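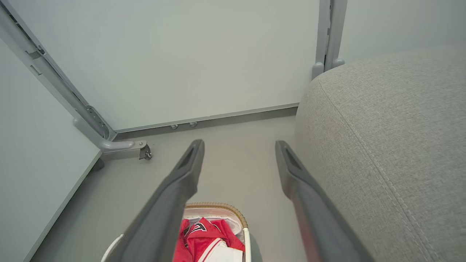
*Laundry basket as it stands, light wall, red and white items inside*

**Ticket 21 – colour run / basket liner / shared laundry, Brolcombe**
Opened by: Esperanza Mahmoud
Status: open (was closed, reopened, see below)
Priority: medium. High if you ask Hrvoje

**Problem**

Whites coming out pink. Not all of them. Started in August after we changed to the wicker-rim baskets with the white liners. Two tea towels, a pillowcase and one of Ottó's work shirts so far. Pink is patchy, worst along seams and hems.

Machine is set to 40, mixed, detergent is the Clillix powder from the big box. Same as always.

**What we want**

Find out if its the wash itself or the basket. Don't want to chuck liners that are fine.

---

**Log**

**08:50, E. Mahmoud**
Checked the drum. Wiped round the rubber seal with a white cloth, cloth came away clean. No stray sock, nothing behind the lip. Powder drawer a bit claggy, rinsed it.

**09:15, E. Mahmoud**
Went through the basket. Red top in there, the sports one with black and white lettering, and a white thing right up against it, thin red stripe down the edge. So reds and whites still going in together despite the note on the door. Not a telling off, just need it to stop while we test.

Liner looks white to me where it folds over the rim. Can't vouch for the bottom, hadn't emptied it.

**09:40, H. Petkov**
The red top is mine. It's been washed loads, it can't still be bleeding. Would bet on the liner.

**10:05, O. Kocsis**
Liners are white, Hrvoje. What would they bleed.

**10:20, D. Schumacher**
Can we do this properly please. Test for the red top:

1. Damp white cloth, press on an inside seam, hold for 2 minutes
2. Look at the cloth
3. Same again with warm water and a drop of detergent
4. Do the lettering seperately, prints can behave differently from the fabric

Same for the red stripe on the white one. Trim like that is often the culprit and everyone forgets it, it goes in with the whites for being "white".

**11:30, E. Mahmoud**
Done the top. Cold damp cloth: nothing. Warm with detergent: faint pink. Lettering: nothing on the cloth either time.
Stripe: cold nothing, warm nothing.

So top is still losing a bit of dye in a warm wash. Sorry Hrvoje.

**11:45, H. Petkov**
Faint.

**12:10, D. Schumacher**
Faint is enough in a full load. Leave it out of everything except darks, 30 max. Also don't leave damp kit sitting on whites in the basket, colour will move without a machine involved at all. That would fit the patches better than a wash would tbh. A wash normally tints the lot evenly.

**13:00, E. Mahmoud**
Good point re patches. Pillowcase mark is one corner only. Closing with the following:

- reds out, separate bag on the hook
- nothing damp in the basket, hang it first
- whites on their own, 60 if the label allows

**16:20, O. Kocsis**
Reopening. Ran the liner on its own at 40 and it came out with a pink ring near the base. So there's dye in the liner now, wherever it came from. If it goes back in like that we'll be here again next week.

**16:35, D. Schumacher**
Fine, treat the liner:

- 500 ml warm water, oxygen bleach at whatever the packet says, in the bucket, top up till the liner's covered
- soak 6 hours, or overnight
- rinse, then cold wash on its own
- air dry. NOT the tumble dryer till the pink's gone, heat sets it

Check care label first. If there isn't one do a corner. No chlorine bleach. Liner only, keep the wicker band out of the water.

**16:50, E. Mahmoud**
No oxygen bleach in the cupboard. Wosstead shop had none either. Ordered from Thibodeaux with the bin bags, should be in tomorrows delivery. Liner is in a carrier bag on the shelf, pls don't put it back.

**17:05, D. Achterberg**
Have a spare tub, will leave it by the sink tonight. Also is my tea towel one of the pink ones? Blue border.

**17:10, E. Mahmoud**
Yes. Will go in the soak with the liner. Ta for the tub.

---

**Outstanding**

- [x] cloth test, red top
- [x] cloth test, striped white
- [ ] soak liner, overnight (Esperanza)
- [ ] soak tea towels + pillowcase, same bucket if room
- [ ] Ottó's shirt, check label before anything
- [ ] new note on the door, bigger writing
- [ ] Hrvoje to wash red top with darks, report back

Leave open till liner's dry and been looked at in daylight.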